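Flavero Tableware Kit - pick, stack and sort set for arm benches

Plastic cups and bowls, mixed colours, plus plates. Green cloth included. For anyone testing a gripper on everyday stuff instead of machined blocks.

In stock at Ballholm. Order before noon and it goes out same day, Cidville collection also possible (ring first).

Price: 585 per kit, excl. VAT. Spare cup packs sold seperately.

What you get
Cups, straight and tapered, mostly nesting
Bowls, small to large, incl. the wide orange one
Plates
Cloth, dark green, hemmed
Task cards, 60 of them, easy to nasty

Arm and gripper NOT included. Nor table. We do get asked.

Works with most two-finger grippers. Rims are thin enough to pinch, bowls are best taken by the edge. Very soft pads may slip on the glossy ones, so try a spare cup pack before you order for a whole lab. Cloth stops pieces skating about when knocked, pull it tight or you get creases and your height readings wander.

Cards start with single cups stood upright. Later ones have tipped cups, upside-down bowls, towers. Card order is only a suggestion.
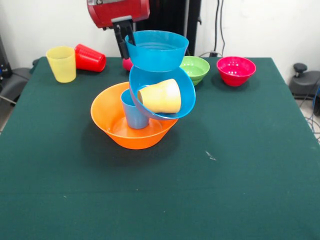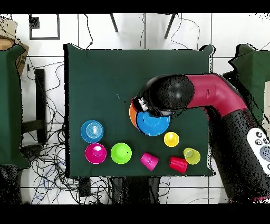
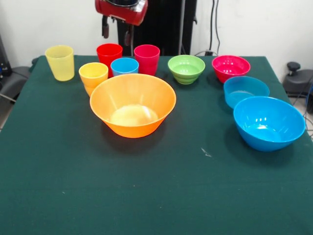 Wear: our own test set at Ballholm has done over 2,000 picks. Rims scuffed, no cracks. Colours are moulded through so scratches dont show much. Hand wash, mild soap, no dishwasher please, the small cups warp.

Class bundle (five kits, one lot of cards per kit): 2,625. Lead time is longer on these, allow until April if ordering now.

Replacement cloths and single bowls: see Spares. The Amarasinghe card pack (mixed-colour sorting) fits this kit as well, same cups.

Returns within 60 days, unused, in the box. Questions to the Ballholm desk, mornings best.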